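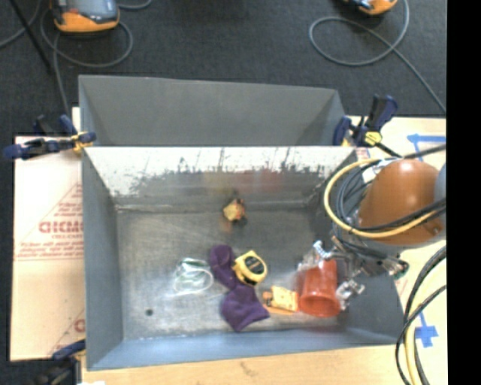 From: Eftychia Liapis
To: teleop-list
Date: 06/01/2025
Subject: Re: [teleop-list] bin to bin by remote control, how are you all dealing with clear plastic?

Hi Hongjun, hi all,

Sorry for the slow answer, we were moving everything from the Beslow room to the Shao room and my mail client was on a machine with no desk under it. I've put my replies in between your questions.

Hongjun Xie wrote:

> We are starting two-bin transfer with the Sallix controller. The operator
> drives the arm, picks one object out of the front bin, drops it in the back
> bin, and so on. Clear plastic is killing us. The operators hover over it
> forever and the demos come out twice as long as the rest. Do you drop
> those objects from the set or live with it?

Live with it! I went back and forth on this for ages. We use metal bins, and clear plastic on a scuffed metal floor is about as mean as it gets: you get highlights on the plastic and glare on the metal and you really can't tell where one stops. The operator leans in, squints, goes down a bit, comes back up. My first thought was to throw all those demos out, and I did throw out 11 of them before I changed my mind. The trouble is that the policy then never sees a person cope with the thing, and it's exactly the object it needs help with.

What I do now is trim the hovering but keep the approach. If the arm sits still for longer than a couple of seconds I cut the still part, and the rest stays as driven. Clulluvine (our replay tool, the one I keep promising to clean up and share) marks the pauses for me, so it's a matter of clicking through them with a coffee.

> Second question, what do you put in the bins? We have mostly boxes and
> the results look great, which makes me suspicious.

Ha, yes, be suspicious. Boxes are lovely and they'll flatter you. I go for a mix that annoys the operator a little: some cloth, a tape measure, a plastic cup, small toy-like bits, something clear, something crumpled. Cloth is a good one because there are so many ways to pick it up, and your operators will each have a favorite. Ask them to agree on one for the first batch (we pinch near the middle and lift straight up) and let them loose later. I mixed styles from day one and the policy learned to dither between them.

Cups are worth a word too. When a cup is lying on its side you can grab it across the body or go for the rim, and I've had operators do both in the same session. A thin one will squash if you come in heavy. We told people to close slowly, stop as soon as it holds, and not to chase it if it rolls – just back off, let it settle and go in again. Those second tries are some of the most useful data we have, so please don't delete them.

> Third, how many demos before you train anything?

I train something silly at 60 just to see whether the pipeline runs. It won't be any good. The current set is 528, from three operators, and that's the first one where I'd let it run with my back turned (I wouldn't, but you know what I mean). Sessions are up to 15 minutes per operator and then they swap. Past that the hands get sloppy and you can see it in the wrist motion on replay.

> Last thing, do your bins move? Ours creep across the table.

Oh, they did! One bump from the gripper and the whole pair had shifted, and every later demo was a tiny bit off from the earlier ones. Clamp them. We have a bar clamp on each side where the two bins meet, and I'd do that before anything else on this list, including buying more objects. I also like tape on the table for marking positions, cheap and easy to redo.

While you're at it, watch where your cables go when the operator reaches down into the far corners. Drive the arm to every corner of both bins by hand first, at a crawl, with someone else watching the cables only. We tie ours with a fair bit of slack and it still took me two tries to get it right.

One question back at you: do your operators look straight at the bins or at a screen? Mine sit next to the table and look directly, and I have a nagging feeling they're using depth the policy doesn't get. I'd like to try a batch on screen only later in June, and if you already have numbers on that I'd love to see them before I talk three people into an afternoon of headaches.

I'll send you the pause-trimming settings off list, they're a mess and full of comments in Greek.

Cheers,
Eftychia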